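I have moved the mustard cushions again. Regular readers will be rolling their eyes, as this must be the fourth post I've done on cushions since September, but bear with me because I think I've finally cracked the low white seat.

The problem has always been that it's so flat and so pale that anything you put on it looks as if it fell there. White pillow on its own? Vanishes. Grey one on its own? Gloomy. So the plan was white and grey together at the back, with the orangey-yellow one in front to cheer them up a bit.

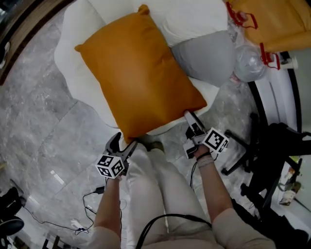

I'm very fond of that colour, I must say. My friend Prapai Pongsiri calls it "school custard" and she's not wrong, but against grey marble tiles you need something warm or the whole place feels like a bank! I did look at a rusty red in the Khunthong sale (16 pounds for 2, very tempting) and then talked myself out of it at the till.

What I hadn't bargained for was the creasing. Anything with a bit of a sheen shows every single fold, and if you've had it squashed in a bag it looks like an unmade bed for days. I've tried a warm iron through a tea towel, which did help, and I've tried hanging a cover in the bathroom while I had a shower, which did nothing at all except make it smell of shampoo.

My other tip is to pick them up by the middle and give them a good shake before you put them down – pulling at the corners only makes them go pointy, like ears. Mine have had ears since Christmas.
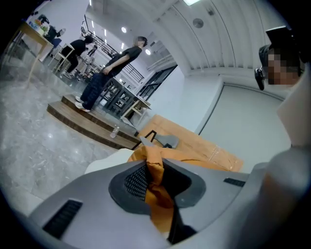

What's next

Curtains, I think. I've got a swatch from Pundora stuck to the fridge and I change my mind every time I get the milk out. If anyone has washed theirs at 20 degrees, please tell me whether they shrank!

Recent posts
My Tumotus lamp, one year on
Grey paint, and why I bought too much of it
Sorting the Plallex boxes
Soup for a cold week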